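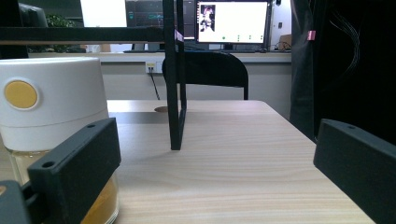

4.2 Redistribution of work at the handling bench

The Plavus trial replaced fixed-program transfer of jars between bench and shelf with a policy trained on demonstrations that staff recorded themselves. Before the trial, transfer was a manual task shared across the shift and logged under general duties. After September it was divided into three separately logged activities: demonstration with the hand-held gripper, review of recordings at the desk, and intervention when the arm stopped during a run.

Demonstration was assigned to bench staff and not to engineering staff. An operator carried the gripper through the full transfer, released the jar, and returned to the start position. Each operator recorded 37 demonstrations per session and was limited to 2 sessions per shift. The limit was set by Dalva Arruda, the shift lead, after operators reported wrist fatigue during the pilot. Recordings in which the jar was regrasped were kept but labeled separately, as the Torkari training routine treats a regrasp as a distinct segment.
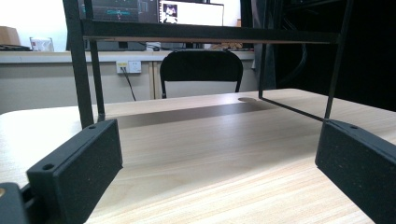
Figure 3. Bench surface and black metal frame between the gripper fingers, with the counter and monitors behind.

Bench layout was held constant within a session and varied between sessions. Operators were told to change the starting position of the jar and to leave the frame where it stood. Several noted in interviews that this ran against habit. In manual work they placed jars in the same spot each time to save effort, and deliberate variation felt to them like working badly. Two operators asked for written confirmation that uneven placement would not count against them in the monthly review, and this was given.

Review proved to be the larger change in working time. A session of demonstrations produced a queue of recordings to be accepted, trimmed or discarded, and the Clerbridge scheduling sheet had no category for this work. For the first part of the trial it was entered as downtime.
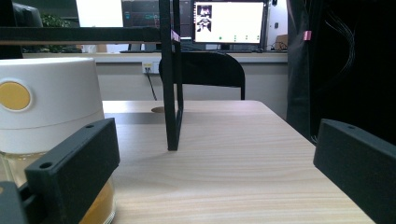 The effect on reported output was direct. Operators who reviewed carefully appeared less productive than those who accepted recordings unread, and the supervisors' weekly totals gave no means of telling the two apart. A review category was then added, with a target of 100 recordings per shift. Operators considered the target workable only when review was not interrupted by calls to the arm.

Interventions were short but poorly timed. Konstantinidis cells signal a stop by tone, and the tone obliged the nearest operator to leave the desk. We therefore treat interruption as a cost in its own right in Section 5, separate from the minutes spent at the arm.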